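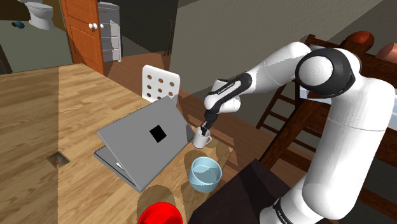 Arm over the table, gripper at the white mug (simulated).

August, notebook – events listing for the long weekend

Started 8.40. Working on the what's-on page for the Gisthorpe weekend. Mbali has the music and outdoor entries, I have talks, markets and anything for children. Ileana wants one combined page this year in place of the three separate ones, sorted by start time and then by distance from the station.

Pulled in the entries sent through the form. Plenty of doubles. The Nikholm lantern walk came in under two names, once from the organisers and once from the pub at the finish. Kept the organisers' version and moved the pub's note about food into the last line. The form still lets people leave the end time blank, so I have written to five of them to ask.

Start times: the old sheet stores "7.30" as a number and drops the zero, so the open-air film showed as 7.3. Changed the column to text and retyped the affected ones by hand. Anyone pasting into this sheet, please use paste values or it changes back.

Word limits. Full page is capped at 900 words by the template. First draft was well over. Cut the opening paragraph to a single sentence and dropped the parking advice, as each venue has its own page for that. Now at 555 without the children's section, which leaves enough room if Mbali keeps the brass band entry short.

11.15. Rang the Bansal hall about the ceilidh. Capacity is 600 standing, fewer with tables out, and they have not decided on tables. Tickets on the door only, cash or card. Under-fives free. The woman who answered thought the doors were at seven, but the poster says half past six. Left it as half past six, marked amber, and Grigore will check when he goes past this afternoon.

Puleo ice cream people are doing the market on both mornings, not the evening as we had it. Corrected.

Map pins: two were in the wrong place. The bandstand pin was sitting in the river and the craft fair pin was on last year's field. Moved both. Aurelia says the phone view still shows the old positions until the page is republished, so don't report it again before then.

Tried sorting by distance. Works for anything with a postcode. The walks have no postcode, only a meeting point, and they all dropped to the bottom. Have used the nearest car park's postcode for now. Ecaterina thinks walks should have their own heading anyway and I am coming round to that.

14.50. Grigore back. Ceilidh doors are half past six, music at seven. Amber mark removed.

Still to do:
End times for the puppet show and the book swap.
Rain plan for the film – asked, no reply yet.
Check the bus times against the holiday timetable.
Send Ileana the draft before she leaves at five.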